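Visit to the Zervas test hall in Gindstead

On July 12, 2024 I joined the open day of Zervas, a small company that tests robot arms and hands for other firms. The hall is a former printing works outside Gindstead, 400 meters from the bus stop. We were 38 visitors, divided in two groups, and I was in the second.

Before we could enter, everybody had to sign a sheet with the house rules and put on shoe covers. Scarves and long necklaces stayed in a locker. Our guide was Ottavio Lo Presti, who wrote most of these rules himself. He spoke for a quarter of an hour about them, which I feared would be dry, but it was the part I remember best.

The first rule is about distance. While an arm has power, no person reaches over the table. If an object falls down, it stays where it fell until the operator has pressed the stop and said the word "clear" aloud. The second rule is about the cables – each one is checked by hand at the start of a shift and the check is signed. The third concerns the objects. For hands with fingers they must use a mix of soft and hard things, and the list is changed every September so that the tests do not become too easy.
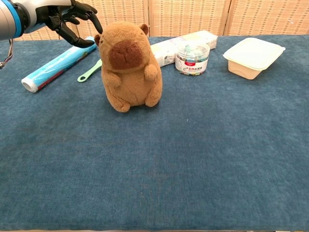

Why does a toy belong in the same test as a plastic jar? A soft body gives way under the fingers and a hard jar does not, so the operator must set the force limit for each object before the hand closes.

After this we went to the corner they call Ernitz, after the village of the first workshop. There stands the logbook cabinet. Each grasp gets one line, also the failed ones, and a page with a correction must keep the old number readable. The current book was at line 1036. One visitor asked if a computer would not be better. Mr. Lo Presti answered that they have both, and that the paper is compared with the files at the end of each month.

I was less convinced by the emergency stops. In the big room they are easy to reach from both sides, but at the Zorari stand, where a gripper for warehouses was shown, the button was behind a chair. I mentioned it and the chair was moved away immediately. It was also written in the log, with my initials.

The coffee was free and the printed rules could be bought for a small donation. They have printed 3000 copies, in English only for now. The next open day will have a table for school classes, and registration is by email to the front office.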